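Spare pair of hands wanted for our packing room – mornings, July onwards

Hello! I'm Jade Marchand and I run the packing side of Jinby, a small shop that sells desk and shelf organisers by post. Orders have crept up over the spring and Kulap and I can't keep on top of them between us, so we'd love a third person.

It's 3 mornings a week, 9 until 12.30, and you can choose which mornings as long as you stick to them once you've picked. You'd be pulling stock off the shelves, putting orders into bins, boxing up and labelling. There's a bit of tidying too (I'm afraid the tape drawer is a disgrace). Kulap Thongdee will show you the ropes for your first six shifts, and she is far more patient than I am.

You don't need experience. I'd like someone who notices when a box looks wrong and says so, and who doesn't mind the radio. Lifting is light, but there's plenty of bending, as we keep a lot at floor level.

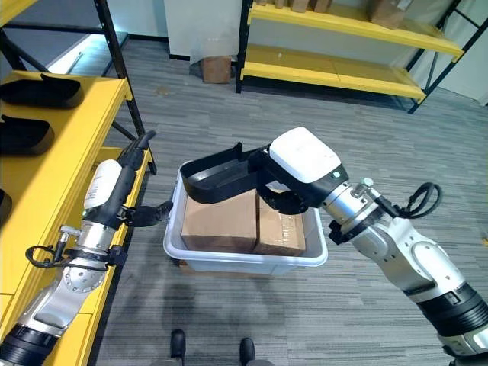
Packing goes bin by bin with us, and you'll soon get into the swing of it. Shelves on one side, bin on the carpet next to them, and everything for an order goes in there before it moves on. The black curved trays live on the yellow shelving and you'll get to know them very well! Brown cartons like the two in the bin come in several sizes, and picking the right one is a knack – give it a week.

To apply, send me a few lines about yourself and which mornings suit you. No CV needed. We're at Unit 30, up the stairs and first left, if you'd like to look round before you decide – any morning before 11 is fine.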